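Washing Up in Shared Houses: What I Found Out in Fledham

Project report, Housing and Everyday Life module

I picked this topic because of a row about a saucepan. In my second year I lived on Drummond Road with three other people, and by May we were barely speaking, all over who had left what on the side and for how long. When Shona Galbraith, my tutor, asked us to choose something small and ordinary to study, I knew straight away what mine would be!

My question was this: does a rota make people in shared student houses happier about the washing up? I thought the answer would be yes. I love a rota (I have one for my houseplants), so please bear that in mind when you read the rest.

How I did it

I sent a short set of questions round the Fudwood halls and the streets behind them, and 64 people filled it in. The questions covered how many people they lived with, whether they had any kind of agreement about the dishes, and how they felt about it all on a scale of one to five. There was a box at the end for anything else they wanted to say, and goodness, people had things to say.

After that I asked four households to keep a washing-up diary for a fortnight. Each time somebody washed something they wrote down the time and what it was, plus a word or two about their mood. I ended up with 271 entries, a few of them very rude. Gwion James in the Musis Court flat wrote most of his in Welsh, so I had to go back and ask him what they meant, and I suspect he gave me the polite versions.

I'd planned to do proper sit-down interviews as well, but only managed two, with Rory Morrison and Cường Phùng. Exams got in the way. I should have started those much earlier.

What came out of it

The houses with a written rota were not the happiest ones. They were a bit happier than houses with no agreement at all, but the best scores came from people who had a loose rule such as "wash your own before bed" or "whoever cooks doesn't wash". Rory's house had a beautiful rota, in colour, and he told me he had stopped looking at it by the second week. His housemates hadn't, and that was where the trouble began.
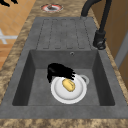

Timing mattered a lot more than I expected. In the diaries the grumpiest entries nearly all came first thing in the morning, when somebody wanted a clean bowl and there wasn't one. Dishes left at eight in the evening didn't seem to bother people much, but the same dishes at eight the next morning were treated as a personal insult. Cường put it well when he said he didn't mind the mess, he minded meeting it before he'd had his tea.

Soaking was the other big one. I hadn't even put it on the form, and it kept turning up in the comments box all the same. Some people think a pan left to soak has been dealt with, others think it's been abandoned, and I don't believe these two groups should live together. If I did the project again I'd ask about soaking first.

What went wrong

My diary houses were all friends of friends, so they probably got on better than most. Knowing they were being studied will have changed things too — one flat admitted they'd never washed up so often in their lives. I also forgot to ask who had a dishwasher, and Fergus Rutherford pointed this out when I gave my talk, in front of everyone. Fair enough. I went back and asked the diary houses (none of them had one), but I couldn't trace the people who'd filled in the form.

My limit for printing and posting was 400 sheets, and I used up far too many on a first version of the diary with boxes too small to write in. Do a test run on a friend before you print anything.

What I'd do next

I'd like to follow a few new households from the day they move in, to see when the rules get made and who makes them. I'd also like to talk to people in their thirties who still share, as the ones I've met seem much calmer about it all.

Thanks to Shona for reading two very messy drafts, and to everybody who kept a diary. My old housemates have read this and we've made up about the saucepan, though I still say it was mine.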